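Bins, Shelves and Odd Corners: A Year in the Wivdale Workshop

We asked everyone who uses the Wivdale workshop to send in their favorite corner of the place, and wow, did they ever! 245 pictures came in. This page has one of them, along with the notes we liked best from the people who sent the rest. The full set is up on the wall by the side door until the end of December, so come and have a look.

The long bench
Afia Eshun picked the long bench by the window, and we love her for it. It came out of the old Gukow building and took six people to carry. Every dent has been sanded at least once and every dent has come back.

The drawer wall
Elikem Baidoo labeled all 70 drawers by hand over one winter. His sevens look like ones, so go slowly if you're after the M7 washers. The bottom row still sticks in damp weather.

The Owusu rack
Offcuts live on the Owusu rack, longest at the back. Ohemaa Atinga wrote that she has never once gone to it and come away with nothing - same for us! Please don't lean things against the front.

The peg rail
Suha Khalaf's choice. She says the best time is 7 a.m., when everything is still hanging where it should be and the kettle has just gone on.

The metal bin

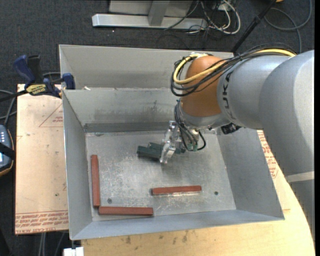 Arnulfo Ayala has a real soft spot for sheet metal that has been used hard, and he talked us into giving the bin the biggest print on the wall. What he loves is the floor of it, all those fine scratches and cloudy scuffs, with the worn patches showing palest around the middle. The colors got the rest of us: reddish-brown bars and two dark green blocks against all that gray, and one bar catching a bright line of light along its edge. Two of the bars make an L down in the corner, and Arnulfo wants that as the cover of next year's calendar. We're very tempted.

Prints are available at the Trultalstead front desk, matte or gloss. Ask for the workshop set and say which corner you want. Pictures for next year's wall can go in the tray by the sink any time from January.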